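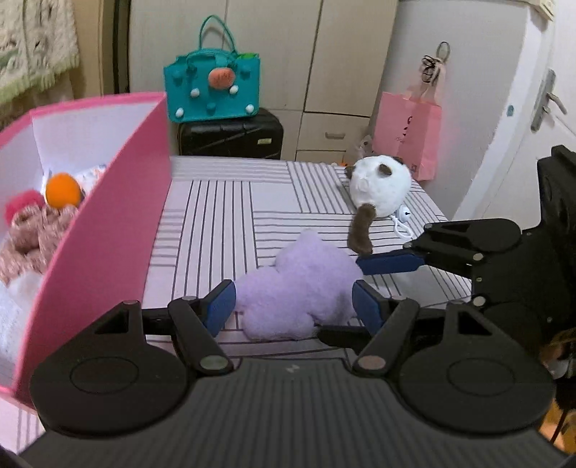

23 de outubro de 2019

Dia dos peluches, finalmente! A Hiba trouxe a caixa toda lá de baixo e passámos a manhã à volta da mesa grande, com o pano branco às riscas escuras por cima (o mesmo de sempre, o Huw ainda quer trocá-lo por um liso, eu gosto dele assim).

Comecei pelo lilás, o fofinho, de pelo curto e com aqueles lóbulos redondos e o biquinho em cima. Chamamos-lhe Pika desde o verão e continua a não haver acordo sobre o que é. O Keegan diz que é uma nuvem, o Ozan diz que é uma flor mal cortada – eu fico-me por "o lilás" na folha e pronto. Ficou com o número 67.

O branco redondo, com os pormenores castanhos-escuros e a cauda comprida e felpuda, foi para a ponta direita da mesa. A cauda é um problema para arrumar: ou se enrola por baixo, e aí fica vincada, ou anda pendurada fora da caixa. Experimentei as duas maneiras e prefiro enrolar, sem apertar. Hüsnü, se fores tu a fechar a caixa, não a prendas na tampa, por favor!

Coisas a tratar:

- etiquetas de pano para os novos (restam 2 no rolo)
- escova macia para o pelo curto, a que temos é dura demais e levanta tudo
- perguntar à Dramard se ainda vendem as caixas baixas, referência 532
- sacudir o pano antes de o dobrar, larga cotão por todo o lado

À tarde o Huw passou por cá e quis mudar a ordem da lista, por cor em vez de tamanho. Disse-lhe que sim para não discutir, mas deixei tudo por tamanho até novembro – depois logo se vê. A folha está na pasta Wosum, segundo separador.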